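Skanance 731 Task Lamp
Section 2: Setting Up Your Lamp

You've got everything out of the box and checked it against the packing list in Section 1, so now comes the fun part! The 731 was designed for people who spend long evenings at a table with a needle, a pencil, a magnifier or a half-built model ship, and a little care over where it sits will change how the whole table feels to work at. Read through the section once before you pick up any tools.

You will need:

The 8 mm hex key (in the small bag taped to the arm)
A soft cloth
A pencil
The felt pads, if your table is painted or varnished
Something you are working on right now, for the light test at the end

Choosing a spot

Most people put a lamp where the last lamp was. Give yourself a few minutes to try something new. Sit in your usual chair, put your hands where they go when you work, and look at which way your dominant hand leans. The lamp post wants to be on the other side and a little behind the work. If you are right-handed, that means back left. Left-handed, back right. For two people sharing a table (we have heard from lots of you who do this), put the post at the middle of the long edge and swing the arm over as needed.

Windows matter too. If you work in daylight for part of the day, try to have the window and the lamp on the same side. Your eyes won't have to deal with two sets of shadows crossing each other as the sun goes down.

Note: The arm sweeps through a full half circle. Before you tighten anything, hold the post in place and have a good look at what it could reach - shelves, picture frames, curtains, the cat's favorite windowsill.

CAUTION: Keep the lamp head well clear of curtains, paper shades and anything that hangs. Do not use the lamp in a bathroom or outdoors.

Fitting the clamp

The Skanance 731 comes with the standard table clamp. If you bought the Istov weighted base instead, skip ahead to "Using the Istov base."

1. Turn the large knob under the clamp counterclockwise until the jaw is wide open.

2. Stick a felt pad on each jaw if your table has a finish you care about. Press each one down hard with your thumb and leave it for a minute.

3. Slide the clamp onto the table edge as far as it will go. The back of the clamp should touch the edge all the way along.

4. Mark the position lightly with the pencil.

5. Turn the knob clockwise until it is firm. Hand-tight is plenty. Please don't use pliers on the knob, which has a molded center that can crack.

6. Push the clamp sideways with both hands. If it moves off your pencil mark, give the knob another half turn and try again.

CAUTION: Do not fit the clamp to glass, to a drop leaf, or to any tabletop with a beveled edge. A drop leaf can fold under the pull of the arm at full stretch.

Using the Istov base

1. Set the base flat on the table with the socket facing you.

2. Peel the film off the underside. It's clear and easy to miss!

3. Drop the steel sleeve into the socket, narrow end down, and turn it until it clicks.

4. Try to rock the base from corner to corner. If it rocks, the table is uneven. Move it a little, or put one of the felt pads under the high side.

Note: With the Istov base, keep the arm over the front or the sides of the base. The base is heavy, but a fully stretched arm behind it has nothing to rest against.

Adding the arm

This goes much faster if you leave the arm folded. There's a cardboard collar holding it shut, and it should stay on until step 4.

1. Lower the post into the clamp or sleeve. It will sink most of the way and then stop.

2. Twist gently while pressing down. You'll feel the post drop a little farther.

3. Using the hex key, tighten the screw at the side of the collar. Stop as soon as the post no longer turns by itself.

4. Hold the arm with one hand and cut the cardboard collar with the other. Let the arm rise slowly.

CAUTION: The arm is under spring tension. Keep your face to the side when you cut the collar, and keep your fingers out of the elbow joint.

5. Raise and lower the arm a few times. It should stay exactly where you leave it. If it creeps upward, tighten the elbow screw a quarter turn. If it sinks, tighten the shoulder screw.

6. Run the cord along the underside of the arm and press it into the clips. Leave a loop of slack at each joint, big enough for a finger.

We're really fond of this arm. Once the joints are set you can move the light with one knuckle, and people who do fine embroidery tell us they stop noticing they are doing it.

Plugging in

1. Check that the switch on the head is off.

2. Connect the cord to the power supply, then the power supply to the wall outlet.

3. Touch the top of the head once. The lamp comes on at its lowest level.

4. Touch and hold to go brighter. There are 8 levels, and the lamp gives a tiny blink when it gets to the top one.

5. Touch twice to switch between warm and neutral light.

Note: The lamp remembers its last level as long as it stays plugged in. After a power cut it starts again at the lowest.

If nothing happens, push the small plug at the back of the head in more firmly. It needs more of a shove than you would expect, especially the first time.

Fitting the Revance diffuser

The Revance diffuser (part 507) is the milky panel wrapped in tissue. You can run the lamp without it, and for threading needles or hunting for a dropped bead the bare light is terrific. For everything else, we'd love you to try the diffuser first. It spreads the light over a larger area, so the shadows of your hand and tools fade out at their edges, and a pencil line or a stitch that falls inside a shadow is much easier to follow.

1. Turn the lamp off and let the head cool.

2. Wipe the panel with the soft cloth, both sides.

3. Hook the long edge of the panel into the slot nearest the arm.

4. Swing the other edge up until both tabs snap in.

5. Give it a light tug. A panel that is only half clipped will buzz when you move the arm.

CAUTION: Never use alcohol or window cleaner on the diffuser. It will turn cloudy in patches, and the patches do not come out.

Checking your shadows

Do this in the evening with the ceiling light off. Use a sheet of matte card or any plain surface with no shine. Gray is lovely for this, as you can see the darkest part of a shadow and its faint outer edge at the same time.

1. Lay the card where your work normally goes.

2. Set the lamp to the middle of its range.

3. Hold a tool over the card at the height you normally use it.

4. Look at the edges of the shadow. A soft shadow blurs outward and has no sharp outline anywhere. A crisp, doubled outline usually means a second light is on somewhere in the room.

5. Raise the lamp head a hand's width and look again. Keep going until you like what you see.

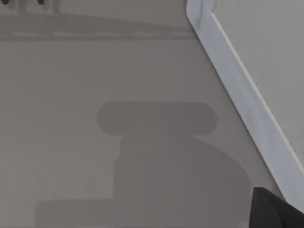 Getting rid of glare

Glossy paper, patent leather, resin and polished metal will all bounce the lamp straight back at you if they get the chance. Luckily it's nearly always a matter of angle.

1. Sit down in your working position. Standing up to check for glare doesn't work - your eyes are in the wrong place.

2. Put something shiny where your work goes. A teaspoon is fine.

3. Tilt the head away from you until the bright spot slides off the far side of the spoon.

4. If the bright spot won't leave, move the whole arm toward your non-dominant side and tilt again.

5. Drop the brightness two levels and see if you miss them. Plenty of people don't.

Working with color

If you mix paint, match thread or sort yarn, use neutral light and give the lamp a few minutes to settle before making a choice you'll have to live with. Colored table covers can fool you badly. A red cloth next to cream wool makes the wool look pink, and you'll find out in the morning. The Thepsuriya work mat (sold separately) has a plain side for exactly this, and a big sheet of white paper does very nicely too.

Moving the lamp later

Fold the arm down fully and hold it shut with the strap before you loosen the collar screw. Lift the post straight up. Carry the lamp by the post, never by the head or the cord, and bring the clamp along separately. If the lamp is going into storage, take the Revance panel off and wrap it in its tissue so that it doesn't pick up scratches from the elbow screw.

After the first month, go over the collar, shoulder and elbow screws with the hex key. New joints settle a bit with use, and a lamp set up at the start of December will generally want its one small adjustment in the new year. The bag the key came in fits over the clamp knob, so you can keep it there.

Continue to Section 3 for cleaning and for replacing the cord clips.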